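Kitting arms change the day at Brurketti parts plant

2021-08-25

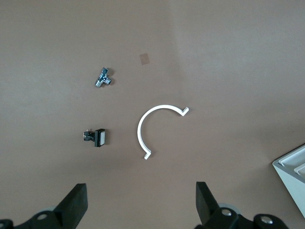 Brurketti, which packs spare-parts kits for commercial dishwashers and bottling equipment, has put two robot arms to work in its kitting room and plans to start a third in September. The arms take over the job of picking small parts off a bench and putting them into kits, work that until this winter was done entirely by hand. The parts have little in common with each other. A metal T-shaped pipe fitting can lie on the same bench as a black push-button switch with a square white face and a white C-shaped plastic bracket, and each has to be picked up in its own way between the same pair of black fingers. The company says that mix is why it held off on automation for so long.

The arms were supplied by Plisto, which also did the installation and the first round of training. The software that tells them which parts belong in which kit is called Cotero. It reads the same order list the hand packers have always used, and staff say the changeover on that side took less time than expected. Fitting out the benches took longer. The original tops were glossy and threw back too much light from the overhead tubes, so they were replaced with a matte surface in a plain colour.

Brurketti's catalogue runs to 653 parts. The arms are cleared to handle nearly 200 of them so far. Everything else still goes through the hand benches at the other end of the room, including hoses, gasket sets and anything that arrives oiled. A part is added to the cleared list only after a packer and a technician have both signed off on it. Springs were tried in the first month and taken off again after they tangled.

No jobs have been cut, according to the company, and the staffing level in the kitting room is the same as it was before the arms arrived. What people do with their shift has changed, though. Packers used to stand at one bench from start to finish, with a rotation at lunch. Those assigned to the arms now spend most of their time loading parts, checking finished kits against the order sheet and clearing stoppages. The job title has changed to cell operator, and it carries a slightly higher hourly rate once the training is complete.

Opinion on the floor is mixed. Several packers said their wrists and shoulders feel better at the end of the day, and that they do not miss sorting switches by the boxful. Others said the new work is harder to settle into. A hand packer sets the pace of the bench, they said, while an operator has to keep an ear out for an alarm and may be called away halfway through a check. One longtime packer asked to go back to the hand benches after a month and was allowed to.

Noise was another complaint. The arms themselves are fairly quiet, but the stoppage alarm was set loud enough to be heard in the loading bay. It has since been turned down and a light added on a pole above each bench.

Training has also taken more out of the week than the first schedule allowed for. New operators spend their opening shifts beside someone already qualified, learning how to stop an arm safely, how to free a part that has been gripped badly and how to log what went wrong. The log matters to the technicians, who use it to decide which parts need a different grip. Some packers said filling it in was the part of the job they liked least, and the form has been shortened from two pages to one.

Staff representatives asked for three things before the third arm goes in: a written promise that hand packing will continue, a say in how operators are chosen, and paid time for training that falls outside a normal shift. The company has agreed to the last two. On the first it has said only that hand packing will continue for as long as there are parts the arms cannot manage, and the two sides are due to meet again before the September start.

The third arm will be used on the Yeoman line, a range of repair kits sold to cafes and small restaurants. Yeoman kits are smaller than the rest and are ordered in short runs, often with a part swapped out at the customer's request. Packers on that line keep a handwritten book of those swaps, and much of what is in it has never been entered into the order system. Moving it across has been given to the people who wrote it, and they are being taken off the bench for part of each shift to get it done.

Kits on the Yeoman line will be packed by hand and by the arm side by side for the first while, with every arm-packed kit opened and checked before it ships. Brurketti has not set a date for ending those checks. It said the decision would be made with the operators and would depend on how often the wrong part turns up.

The company is also changing the layout of the room. The hand benches will be moved closer to the windows, and the storage racks that now stand there will go along the back wall behind the arms. The move is planned for a weekend so that orders are not held up, and staff who want the extra hours have been asked to put their names down at the front office.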